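3.2 Sorting soft goods into the basket

Jayson Estrella and Divina Dalisay timed 27 runs of the tidying task on a Sunday. Each run ended when the last item was in the basket or after 200 seconds.

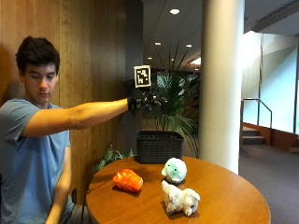
Basket position had more effect on run time than item order. In the first layout it stood near the far rim of the round table, behind the mint-green and white plush toy, and the reach across was long. Moving it closer saved 9 seconds per run – mostly on the larger items. Two runs were dropped after a timer fault.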